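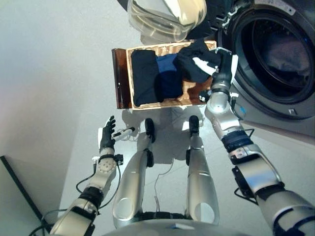
Abla Tannous has been arguing with laundry for most of her working life, first in the basement of a hotel in Treltberg and now in the flat above the Deligiannis bakery, where she teaches evening classes in what she refuses to call garment care. "It's washing," she says. "People have been doing it in rivers." Her first rule concerns the basket, and she would like it on the floor in front of the machine, a plain rectangular wicker one if you can get it, with a front-loader behind it and as little walking as possible in between. "Every step is a sock," she says, and leaves me to work that out.

I ask what she has against plastic baskets. She sighs as if I had asked after a disappointing cousin. "They crack at the handles. Then you have a cracked thing that catches your tights, and you keep it for seven years." Wicker also catches tights, I point out. "Yes, but it looks sorry about it."

Her handouts, which run to two pages and are much photocopied, are stern on the matter of overfilling. A hand should fit flat between the washing and the top of the drum. Powder is measured with a spoon – never poured from the box by a person talking on the telephone.

She once kept a tally of single socks left behind at the hotel, and stopped in September of her last year there, at 1,632. Were any ever claimed? "One man wrote to us. He described it very well. We sent him the wrong one and he thanked us."

Her own machine is an elderly Skana that walks slightly on the spin. She has wedged it with a folded Prallitar catalogue and considers the matter closed. Before I go she looks at my jumper for some time. "Thirty degrees," she says, "and dry it flat."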